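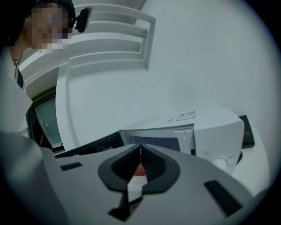

How to clean a microwave without scrubbing

I put off cleaning our microwave for far longer than I should admit, mostly because I had it in my head that it would be a horrible job. Then my neighbour Borghild Solberg showed me how she does hers, and I've done it her way ever since. It takes a quarter of an hour or so, most of it spent waiting (I usually have a cup of tea), and you very likely have everything in the cupboard already.

What you need

A microwave-safe bowl or jug, bigger than you think
300 ml water
Half a lemon, or two tablespoons of white vinegar
A wooden spoon or a wooden skewer
Two soft cloths and a little washing-up liquid
An old toothbrush

Steaming

Take out anything that's lying about inside, crumbs included. Pour the water into the bowl, squeeze in the lemon and drop the squeezed half in after it. Stand the wooden spoon in the bowl. Please don't skip the spoon! Very hot water can bubble up suddenly when you move it, and the spoon helps to stop that.

Heat on full power for three minutes. If yours is a small oven, look through the window as you go, and stop once the glass has properly misted over. Now leave the door shut for another five minutes. This is the part I always want to rush, but the steam is doing the work for you, and if you open up early you'll only end up rubbing away at last week's soup.

Wiping out

Switch off at the wall and pull the plug. Lift the bowl out with oven gloves, and keep the water, as you can dip your cloth in it once it has cooled a bit. If you have a glass turntable, let it cool before you wash it in the sink with the ordinary dishes.

Start with the ceiling. It's usually the worst, and whatever drips down gets caught when you do the sides and floor. Wring the cloth out well, and go gently near any little vents or the panel on the side wall where the waves come in. That panel shouldn't be taken off or soaked.

For a really stubborn patch, mix bicarbonate of soda with a few drops of water, dab it on, leave it while you do something else, then wipe it off with a clean damp cloth.

The door and the knobs

Open the door as wide as it will go and wipe both sides of the window with a drop of washing-up liquid on the cloth. Grease collects along the edge and behind the latch, so use the toothbrush there, nearly dry. Do the seal as well.

Knobs get stickier than you'd expect. Wipe round them with a barely damp cloth and never spray anything straight at them. If there are stickers on the casing, go lightly over those too, in case you need to read the model details one day.

Dry everything with the second cloth and leave the door open for a while to air before you plug it back in.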